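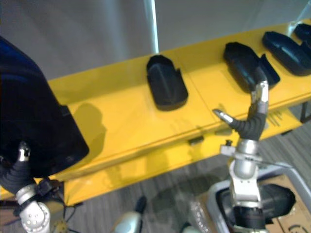
7. Laying out the covers

Dindell housing set, black. Yellow table only. The gray benches by the door are for Tsuji parts, don't mix them.

Before you start

Table top wiped and dry. Use the 801 wipes, not the blue roll, it leaves lint and black plastic shows every bit of it. Handle at the front stays clear.
Gloves if you are touching gloss faces. Cotton is fine.
Job sheet to hand. Sheet 3,009 is the current one, bin anything older.

Steps

1. Take the parts out of the Stembridge carton one at a time. Big boxy piece last.

2. Shallow tray down first, open face up, rim and notch where you can see them. Run a finger round the rim. Any sharp flash, trim it now.

3. Flap part next. Let the flap lie out flat. Do not fold it back on itself to save room, the hinge line goes white and then its scrap.

4. Curved dome pieces go toward the far end. They rock. Leave a hand's width between them and anything glossy.

5. Big boxy part: lift it clear of the table, turn it, look along the broad face for scratches, then the stepped edge. Never drag it across. Set it down on the lower edge, then let the face come down slow.

6. Check nothing is sitting across the joint in the table top. Small parts catch there. Anything longer than 297 mm can bridge it.

7. Tick off the sheet, initial it, leave it at the left end.

CAUTION
The top is glossy and so are the parts. They slide. Keep everything back from the front edge.

CAUTION
Cables near the table stay where they are. Do not rest parts on them and don't pull a part out from under one.
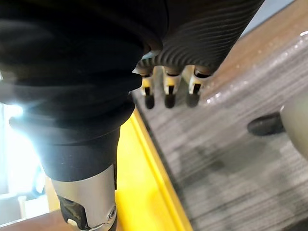 Fig. 7-2. Fingers pointing down.

Notes

Marks. A scuff you can't feel with a fingernail is a pass on inside faces, fail on outside. If in doubt tag it and carry on, someone on the Arngate desk will call it.

Dust. Brush only, soft one. No compressed air at the table, it just moves dust to the next part.

Light. Overheads on. Tilt the part so the lamp reflection crosses the face, dents show as a kink in the line. Works much better than staring straight at it.

Stacking. No. Not even the trays, not even for a minute.

Finishing up

8. Parts back in the carton, tissue between each, boxy part at the bottom this time.

9. Short count or a wrong part: write it on the sheet, keep the carton label, tell Vitória Falcão same shift. Do not make up the set from a differant carton.

10. Wipe the top again. Flash trimmings in the bin, not on the floor.

Section revised 2005-10-04. Replaces the September pages. Packing labels see section 8.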